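Notebook, 2023-11-04
Storkgate gait and tendon lab, bench 2

Second pass through the Norari loading data. I still don't believe the headline result. The claim is that eccentric heel drops stiffen the Achilles within a few weeks, and that the stiffness gain tracks the drop in pain. The first half I can live with. The second half rests on a scatter plot that looks like spilt pepper and a line somebody wanted to see.

Force plate was sampled at 1000 Hz, which is fine. Ultrasound is the weak part. Probe was strapped by hand, and the strap notes stop halfway down page one of the log. If the probe tilts during a maximal contraction, the junction seems to move further than it does, and you get a softer tendon for free. Nothing in the Norari write-up says how they checked for that.

349 usable trials after their exclusions. No record of what went out or on what grounds. Have asked for the raw list and got the summary table again.

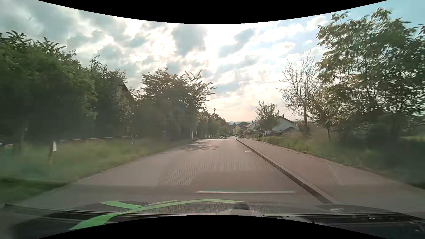 Does a stiffer tendon mean a less painful one?

Nothing in this data set shows it. Stiffness went up in people who got better and in people who didn't, and the pain scores were taken on a different visit from the scans.

Tried the Szekeres correction for heel lift on the raw traces we do have. It takes a fair bite out of the elongation figures, more in the weaker subjects, who lift the heel sooner. So part of the "change" may be people learning to keep the foot down on the plate. Would like someone else to run it before I say this out loud at Stondumov.

Also chased the old reference they lean on for resting length. It is from 1938, cadaver work, and the specimens were fixed before measuring. Not much use for a living calf under load. I suspect it has been copied from paper to paper without anyone opening it.

To do:
Re-track the junction by eye on a handful of trials, blind to visit.
Foam block under the probe, then repeat the tilt test on me.
Ask again for the exclusions.
Check the ankle zero on the dynamometer, it was drifting in February and I never saw a fix written down.

Left calf sore from yesterday's pilot contractions, so using the right for the tilt test.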